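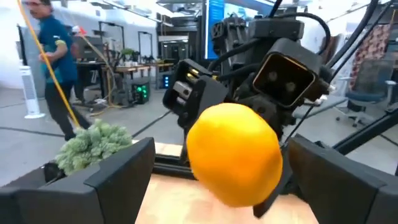
The Box on the Porch

Produce subscriptions promise fresher food, less waste and a fair deal for farmers. After a winter of paying for them, I have some doubts.

The flyer came through the mail slot in January, printed on the sort of brown paper that is meant to look recycled and may well be. It said that supermarket vegetables are tired. It said that I was probably tired too. For a weekly fee, a company called Climoden would leave a box of "real, living produce" outside my door before breakfast, and both problems would go away.

I signed up, mostly out of irritation. Several neighbors in Mestberg already had a box and had begun to talk about it the way people used to talk about yoga. One told me she could no longer eat a store carrot. I have eaten store carrots all my life and wanted to know what I'd been missing.

The first delivery was a good one, I'll admit. The greens were crisp, the potatoes still had dirt on them, and there was a card explaining what celery root was. The second had more celery root. By the end of February I had a shelf of the stuff in the garage and had started giving it to people who had done nothing to deserve it.

A fair amount of what gets said about these boxes falls apart when you ask a follow-up question. Take freshness. Climoden's website says its produce goes "from field to door," and so it does, in the sense that it starts in one and finishes at the other. What happens in between is harder to learn. I asked customer service how long my cabbage had been out of the ground. The answer thanked me for my passion. I asked again and was told that cabbages are a storage crop and keep very well for months, a fact I already knew and one that applies just as much to the cabbage at the supermarket.

The warehouse, when I finally got an address for it, was off the highway in Motell, between a tire dealer and a place that rents party tents. I'm not against warehouses. Food has to sit somewhere. But the brown paper flyer had a drawing of a barn on it, and there is no barn. Trucks come in at night from growers in several states, the crates get broken down and repacked, and different trucks go out at 3 a.m. Anyone who has worked in grocery distribution would recognize every step.
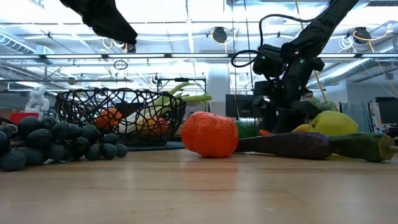 Then there is the money. My box cost more than the same groceries at the store, and I had expected that. What I had not expected was how hard it would be to compare. The contents change every week, nothing is weighed on the slip, and the "retail value" printed at the bottom seems to have been arrived at by someone in a very good mood. For one delivery in March I took the slip to the nearest supermarket and priced it item by item. Climoden said I was getting a bargain. By my arithmetic I was paying extra for the privilege of not picking my own onions.

Defenders of the box say you can't judge it on price alone, and they have a point. A subscription gives a grower some idea of what will sell before it is planted. That is worth something, and I would happily pay toward it if I could see that it was reaching the people it is supposed to reach. The older model did make this easy to see. You bought a share in one farm in spring, you got whatever that farm grew, and if hail took the lettuce you went without lettuce. Plenty of farms still work that way. You tend to find them through a sign at the end of a road, and they don't send flyers.

The newer companies have borrowed the language of that arrangement and dropped the risk. Climoden told me it serves 2000 households and works with "a family of partner farms." I asked how many were in the family. They said it varied with the season. I asked whether a partner farm was paid up front, as in a farm share, or on delivery, as any wholesaler would do it. They said that each relationship was unique.
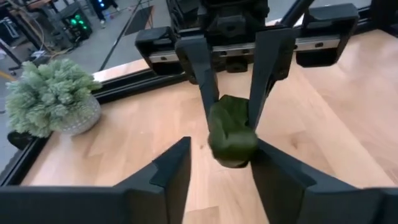

According to one grower outside Mestberg, the relationship was not very unique at all. The company placed an order, changed the order, and paid for what it took. The grower had sold squash to Climoden for two seasons and had no great complaint about it; the checks cleared, and the price was a little better than the regional market's. It was simply a customer, and seeing the farm's name on a card about community had come as a surprise.

That sounds about right to me, and it is a lot less than what's on the flyer.

The claim I most wanted to believe was the one about waste. Box companies like to say that they rescue food, taking the bent cucumbers and undersized apples that stores refuse. Some of that surely goes on. But crooked produce had a home before anyone put it on a porch. It went into soup, juice, sauce and animal feed, and a good deal of it still does. A crop that is turned into applesauce hasn't been lost, and nobody needed to be charged a delivery fee to save it.

Meanwhile there was my own kitchen. I have never thrown out as much food as I did this winter. When I shop for myself I buy what I plan to cook. When a stranger shops for me, I get fennel. I made the fennel soup on the recipe card, and my family ate it once, politely. After that the fennel went straight to the compost, and from February on it had company.

I tried a rival, Kashyap, for the last month of the experiment. Kashyap lets you swap things out on an app, with 317 items to choose from by the company's own tally, among them coffee, bread, frozen dumplings and a scented candle. The deadline for swapping is 500 minutes after you get the text message, a number I can't explain and neither could they. The produce was decent. I removed the fennel, the turnips and the celery root, added bananas and a bag of rice, and saw that I had put together my normal grocery order and was paying somebody to drive it over.

For some people that's plenty. If you don't have a car, or you work nights, or you have small children and the idea of a parking lot makes you want to lie down, then a box of vegetables on the step is a fine thing to spend money on. I wish the companies would sell it as that. Delivery is an honest trade, and it doesn't need a barn.

I canceled both in April. Kashyap let me go with two taps. Climoden asked me to call during business hours, then offered a free month, then a half-size box, then a pause. The pause, I learned from my card statement, lasts four weeks and ends by itself. The next box was on the porch before I was up, with a note welcoming me back and a large celery root.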